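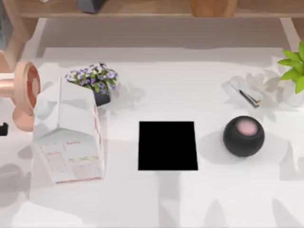 長い連続ラジオドラマをどう聴き通すか、という先日の話題に返信します。引用が長くなりますがご容赦を。うちで「ドラッツサイド」(Dratside)全704話に取りかかったのは3月で、いま第100話を過ぎたあたりです。過ぎた「あたり」と書いたのは、寝落ちした回を数に入れてよいのか決めかねているからです。濃いグレーの布張りで、天面が淡いピンクに光る、この丸いスマートスピーカーのたぐいで聴くようになると、寝落ちの環境は実によく整います。昔はカセットが終わるとボタンがガチャンと上がって起こしてくれました。いまは誰も起こしてくれず、目が覚めると、さっきまで生きていた灯台守の葬式が終わっています。

> みなさんは途中の回を飛ばしますか。
> 私は第3シーズンの造船所編でいつも挫折します。三回挑戦して三回です。
> 組合の会議が延々と続き、誰が誰に賛成しているのかも分かりません。
> 飛ばして先へ進むのは作り手に失礼な気もしますし、かといって
> このままでは一生、港から出られそうにありません。
> 要約だけ読んで次のシーズンへ行った方、後悔していませんか。

飛ばしました。後悔はしていません。というより、後悔するほど内容を知りません。

造船所編の会議場面が長いのは、当時Arnportのスタジオで使える効果音が椅子を引く音と咳払いくらいしかなかったからだ、という説を古い会報で読みました。真偽は知りません。ただ、そう思って聴くと椅子の音がやけに上手なのです。木の床、少し湿った冬の集会所、後ろの席で遅れて座る男。台詞を書いた人より椅子を引いた人のほうが登場人物を理解していたのではないか、と疑いたくなる回がいくつかあります。失礼かどうかで言えば、我慢しながら聴いて脚本を恨むほうが、よほど失礼だと思います。

ただし、飛ばすなら一つだけお願いがあります。組合の会議の二回目、停電の回は残してください。前後を知らなくても聴けます。明かりが消えてからの十数分、全員が急に小声になって、それまで怒鳴り合っていた二人が相手の居場所を手探りで確かめる。ラジオなのだから最初から真っ暗だろう、と言ってしまえばそれまでですが、あそこで本当に暗くなった気がするのは、たいした芸です。私は台所で聴いていて、思わず電灯を見上げました。ついていました。

> それと、倍速で聴くのは邪道でしょうか。
> 704話を等速で聴いていると、さすがに人生の残りが気になります。

これは当会で何度も蒸し返されてきた話で、過去ログを検索すると、たいていけんか別れに終わっています。私の立場はずるくて、語り手のいる回は少し速め、いない回は等速です。語り手はもともとゆっくり読みすぎなので、少し急いでもらうとちょうど普通の人になります。一方、会話だけの回を速くすると、全員が電車に遅れそうな家族に聞こえます。特に第2シーズンの求婚の場面は絶対にいけません。もともと返事までの沈黙が聴かせどころなのに、速めると即答になり、筋まで変わったように感じます。

最近のアプリには「無音を自動で詰める」という親切な機能もあります。あれを入れたままこのドラマを聴くのは、茶碗蒸しの具だけ食べるようなものです。私は設定に気づかないまま六話聴き、今シーズンは妙にきびきびした演出だなあと感心しておりました。感想まで当会に投稿しました。どなたも訂正してくださらなかったところに、みなさんの優しさと、私の投稿の読まれ方を感じます。

参考までに、音源の事情も書いておきます。Obeidat書房から出ていたCD版は、たしか一箱3,000円でした。中古でまだ見かけますが、第4シーズンの箱は盤の順番が入れ違っているものが混ざっています。二枚目と三枚目です。中身の表示は正しいのに盤面の印刷が逆なので、印刷を信じた人から順に混乱します。犯人が判明したあとに事件が起きたら、それです。実験的な構成だと思って最後まで聴いた、という方が過去ログにおられて、私はひそかに尊敬しています。

配信版は音がきれいになりましたが、きれいにしすぎて、第1シーズンの雨がときどき消えています。雑音と見なされたのでしょう。登場人物が「ひどい降りだ」と言うたびに、しんと晴れた夜が広がっています。CD版とどちらがよいかは好みで、私は雨の多い回だけCDに戻ります。我ながら面倒な聴き方です。

> ついでに、原作の「フロルタンス」(Floltance)は先に読むべきですか。

700ページあります。先に読むと、たぶんドラマにたどり着きません。あとから読むと、造船所編は原作ではたったの四ページだったと知って、椅子の人の仕事ぶりをあらためて思うことになります。読むなら求婚の章だけ拾い読みするのが無難です。なお原作では断られています。ドラマのほうは、まあ、聴いてください。

次の聴取会の候補回ですが、停電の回に一票入れておきます。造船所編はもうたくさんだ、というご意見も承知しています。その場合は灯台守の葬式の回で結構です。こちらも私は寝ていて聴いておりませんので。

追伸:前回のまとめにあった「第58話で犬が吠えるのは二回」は、三回ではないでしょうか。最後のはドアのきしみかもしれません。耳のよい方、お願いします。

----
このアーカイブではCookieを使用しています。閲覧を続けると、Cookieの使用に同意したものとみなされます。 [同意する] [設定を変更]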